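Language School at Trirkasura to Add Evening Phonetics Course

The Kendden Language Institute will offer a new evening course in English phonetics for working teachers, starting in September at its Trirkasura campus. Classes will meet on Thursday evenings at 6:30 and run for one term.

The course is open to teachers in primary and secondary schools who did not study linguistics as part of their training. It covers the sounds of English, stress and rhythm, and the basics of phonetic transcription. Students will also compare English with the languages spoken in their own classrooms and keep a short written record of pronunciation problems they hear at work.

Roughly 300 teachers answered a survey sent out by the institute in April. Most said they had taught pronunciation without any formal preparation, and many asked for a class that did not clash with the school day. An earlier version of the course, held on weekday mornings, was dropped after two terms when too few people were able to attend.

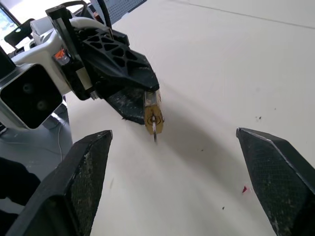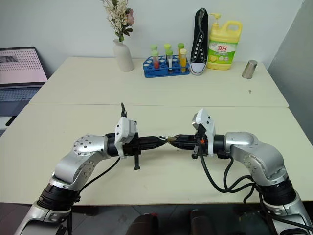
Teaching will be shared between the English department and the linguistics section, which moved into the Swanepoel Building last year. The first half of the term deals with single sounds, and the second half with connected speech. Much of the early work is on how the lips and tongue move toward each other and either touch or leave a gap. The course notes explain the difference with an everyday comparison: some sounds need full contact, much as the two black grippers pinching the small brass-colored object come nearly tip to tip, while others need an opening, like the bare stretch of white tabletop between the two black fingers. Students then practice the sounds in pairs before moving on to transcription.

The set book is the Lernell Reader in English Sounds, a paperback of 310 pages that the institute has used with its full-time students for several years. Copies will be on sale at the front desk, and the library will hold a small number for loan. Recordings that go with the exercises can be played in the language laboratory before class from 5 p.m.

There is no final examination. Students will be marked on 3 written assignments and a recorded reading, and those who pass will receive a certificate. The certificate can be counted toward the institute's part-time diploma in language teaching.

Application forms are available from Room 711 at the Trirkasura campus and must be returned by the end of July. Applicants need a letter from their school confirming that they are currently teaching. A second group will be opened in January if there is a waiting list.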